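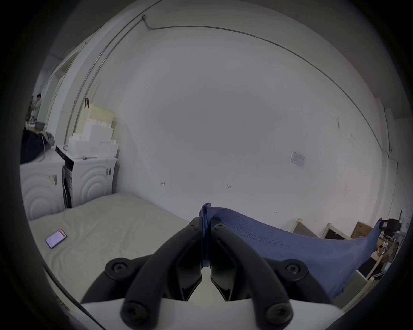 Costura (confección textil)

Una costura es la unión de dos o más piezas de material flexible mediante una sucesión de puntadas. Por extensión, el término designa también la línea visible que resulta de esa unión y el conjunto de operaciones necesarias para obtenerla. En la industria de la confección se distingue entre puntada (la unidad mínima de entrelazado del hilo), pespunte (la serie de puntadas vista por el derecho) y costura propiamente dicha, que incluye la disposición de las capas de tejido.

Terminología

El margen de costura es la franja de tejido comprendida entre la línea de puntadas y el canto cortado. La densidad de puntada se expresa en puntadas por centímetro o, en el ámbito anglosajón, por pulgada. Se denomina embebido a la diferencia de longitud entre dos piezas que se cosen juntas, absorbida durante el avance del material sin formar pliegues.

Clases de puntada

La norma ISO 4915 clasifica las puntadas en seis clases, identificadas por la primera cifra de un código de tres. La clase 100 corresponde a las puntadas de cadeneta sencilla, que se deshacen con facilidad al tirar del extremo libre. La clase 200 agrupa las puntadas de origen manual. La clase 300 comprende las puntadas de doble pespunte, formadas por un hilo de aguja y un hilo de canilla que se enlazan en el espesor del tejido; la 301 es la más extendida en máquinas domésticas. La clase 400 reúne las cadenetas de varios hilos, la clase 500 las puntadas de sobrehilado y la clase 600 las de recubrimiento.

En pantalones de tejido denim es habitual la puntada 401, cadeneta de dos hilos, por su mayor elasticidad longitudinal y porque no exige el cambio periódico de canilla. Su inconveniente es la propagación de la rotura: cortado el hilo en un punto, la serie puede soltarse en la dirección contraria a la de cosido.

Tipos de costura

Costura simple. Las dos piezas se superponen derecho con derecho y se cosen en paralelo al canto. Los márgenes pueden abrirse con plancha o tumbarse hacia un lado.

Costura francesa. Se ejecutan dos líneas sucesivas, la primera revés con revés, de modo que los cantos quedan encerrados. Se emplea en tejidos finos que se deshilachan.

Costura plana cargada. Los márgenes de ambas piezas se pliegan uno dentro de otro y se fijan con dos pespuntes paralelos. Es la unión característica de la ropa de trabajo y presenta cuatro espesores de tejido en la zona cosida.

Costura superpuesta. Una pieza se coloca sobre la otra sin volver los cantos. Resulta adecuada para cuero, fieltro y otros materiales que no se deshilachan.

Parámetros de ejecución

La resistencia de una costura depende de la resistencia del hilo, de la densidad de puntada, de la tensión aplicada y del tipo de unión. Un aumento de densidad mejora la resistencia hasta cierto límite, a partir del cual las perforaciones debilitan el propio tejido. El grosor de la aguja se designa con el número métrico, equivalente al diámetro de la caña en centésimas de milímetro: una aguja 80 mide 0,80 mm. Los tejidos densos requieren números superiores, y el denim se cose con agujas de punta adaptada a su ligamento de sarga.

La tensión del hilo superior se regula mediante discos de presión. Si es excesiva, el hilo de canilla aflora por el derecho y el tejido se frunce - defecto más acusado en géneros ligeros -; si es insuficiente, se forman bucles en la cara inferior.

Defectos

Los defectos más frecuentes son el salto de puntada, el fruncido, el deslizamiento de hilos del tejido junto a la costura y el corte de hilos por la aguja. El deslizamiento se produce sobre todo en ligamentos abiertos y filamentos lisos, y se evalúa sometiendo una probeta cosida a tracción perpendicular. Donati propuso separar en los informes la rotura del hilo y la rotura del tejido adyacente, criterio que Bitar y Serra mantienen en su manual de taller.

Véase también

Canilla
Denim
Hilo de coser
Sobrehilado

Bibliografía

Bitar, Dalal; Serra, Marisa. Manual de uniones cosidas. Griduvard, 2.ª edición, 25 láminas.
Donati, Tullio. «La rotura en probetas cosidas». Cuadernos Tondton, pp. 79-80.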